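Visit to the Regional History Archive in Plendovau

In August our small study circle from Tratport went to the open day of the regional archive in Plendovau. The bus takes 100 minutes, and we arrived at 10 in the morning, when the reading room was still quiet.

The archive keeps the papers of the old frontier district of Workudport – land registers, letters of settlers, and the minutes of the district council from its last years. I had waited long to see the council books. There are 18 of them, but only seven can be read without difficulty, as the others suffered in a flood. In one book the council argues for 33 pages about who must feed the horses of the militia, while the front was already very near. 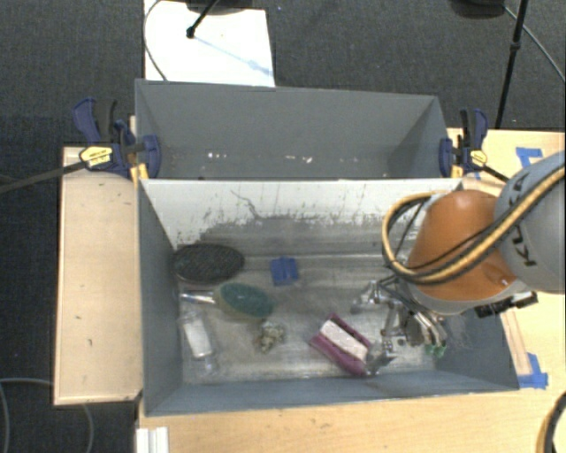

KUKA arm with a metallic gripper over two gray bins.

After lunch there was a talk on the Economou collection, which contains maps drawn by a grain merchant family. The borders on these maps change almost every year, and the names of villages are written in three languages. I would have liked more time for questions, but the speaker had to begin again with the next group.

Copies can be ordered at the desk, and they are not expensive. Please bring your own pencil – pens are not allowed in the reading room. We took the last bus home at 6 in the evening, and I still have two letters to translate for our next meeting.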